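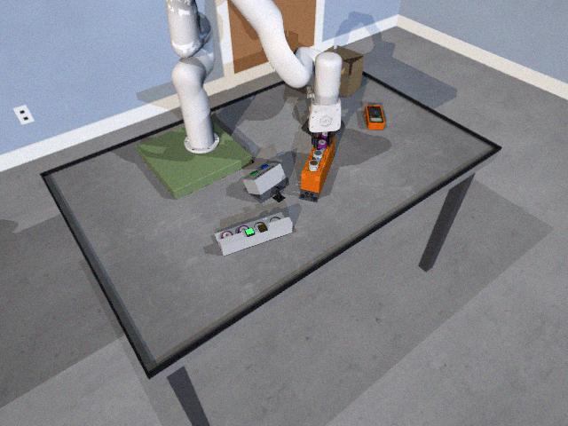
Members of the Piltell shared workshop have completed the planning stage of a robotic tube-handling station and are testing its routines in simulation, the workshop announced on Thursday. Construction of the physical bench is expected to begin in October.

The project, named Zundo, is intended to place and remove the screw caps on sample tubes used by the workshop's home brewing and water testing groups. Those groups now prepare their tubes by hand, at a rate of up to 200 a week during the busy season.

Tihomir Softić, who leads the build, said the simulated bench had allowed members to settle the position of the arm before any holes were drilled.

"The table is the one expensive part we cannot easily replace," Softić said. "We moved the base seven times on the screen, and each move cost us an evening. On the real table it would have cost us the table."

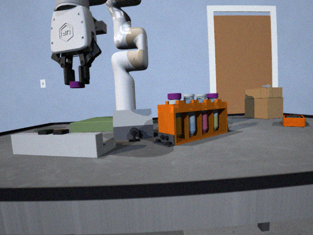 A simulated arm holds a purple cap above the bench. Two tubes in the orange rack are uncapped.

The model was prepared by Tõnu Kuusk, a member of the workshop who also maintains its electronics room. According to Kuusk, the routine is run under varied lighting and with the objects set at different angles, so that the program does not come to depend on a single arrangement of the bench. A total of 500 runs will be required before the routine is approved for use with real equipment. The workshop had recorded 70 at the time of the announcement.

Kuusk said that lifting a cap had presented few difficulties. Returning one to a threaded neck has required more attention, as a cap set down at a slight tilt may bind before it is fully seated. The group is comparing two approach speeds and will publish the settings on the workshop's notice page.

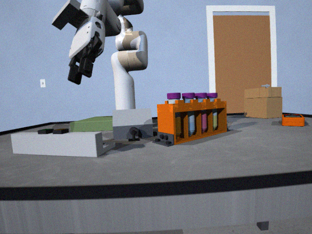 Liquids will not be used in the first physical trials. Tubes will be filled with dry sand to give them a suitable weight, and the arm will be operated at reduced speed with two members present at all times. The rack will be printed on the workshop's own machines, while metal parts for the base will be cut by Vasiliauskas, a fabrication shop in the same building.

The station will be installed in the Rerkedum room, on the ground floor. Members who hold regular bookings there will be offered space upstairs while the work is under way.

Membership fees will not change as a result of the project. Members wishing to assist with wiring or assembly may add their names to the list at the front desk, which is open until 7 p.m.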